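Progress report to Vadirent, second quarter of the lamp grant

Prepared by Jessie Cruickshank, Runville Lighting Workshop

You asked for fewer adjectives this time, so I have kept them for the lamps.

## Where we are

The Usska table lamp is finished. By finished I mean that it stands up, lights up and no longer hums when the kettle is on, a fault that took most of October and a good deal of Yao-tsung Mok's patience. The base is still the squat stoneware one you saw at the last visit. The glaze has moved from "oatmeal" to "wet sand" after two firings, and I am told by people with better eyes than mine that these are different colours.

The Lui floor lamp is not finished. It has a very handsome stem and a shade that droops to the left like a tired aunt. Yao-tsung has redrawn the collar that holds the shade, and the new one goes to the metal shop as soon as they answer the telephone. 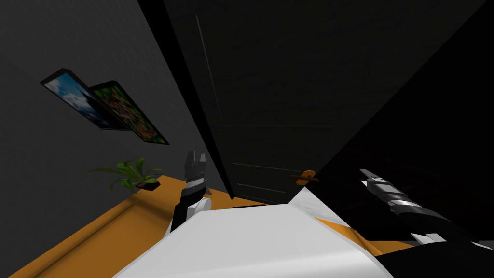 *Framed pictures on a grey wall, with a potted plant below.*

## Shades

We promised you linen. The linen arrived in a width nobody had ordered, and the mill has taken it back with a grace I hadn't expected. The replacement is heavier and gives a warmer light, though it frays if you so much as speak to it. Every seam is now bound before the shade goes on its ring, which adds 12 minutes to each one. I have put that into the costings, where it looks worse than it feels.

The pleated version has been dropped. It was my idea and I have been very brave about it.

## The pattern book

Part of your money went on the old pattern book of 1888, from which the Usska base takes its outline. The pages have been copied and the original is back in its box. Most of the designs are for oil lamps with cherubs on – we shan't be making those, whatever the survey says – but six of the plainer shapes would suit a bedside range.

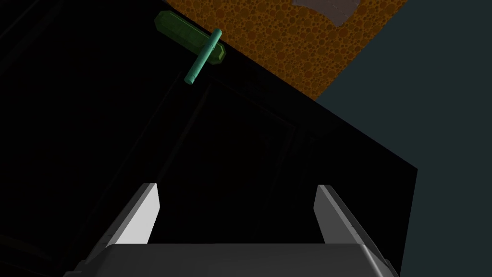
I would like to draw up two of them before the next report, using the time set aside for the pleats. Yao-tsung prefers the one like an onion. I prefer the other one, and we have agreed to let the kiln settle it.

## Money

We are slightly under on materials and slightly over on carriage, the second being entirely the linen's fault, both ways. Testing of the flex and switches came in at the price quoted, an event so unusual that I have kept the invoice out on my desk.

No change is needed to the total. I would ask to move the unspent pleating allowance into packaging, as the present box lets the Usska rattle about. 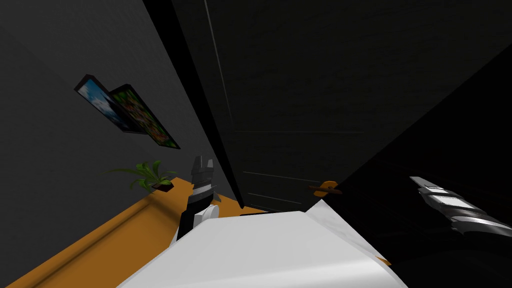 ## Before the next report

- Fit the new collar to the Lui and see whether it still droops.
- Settle the Usska packaging, and drop a full box down the workshop stairs to be sure.
- Send you a finished Usska for your own front hall. Please tell us if it hums.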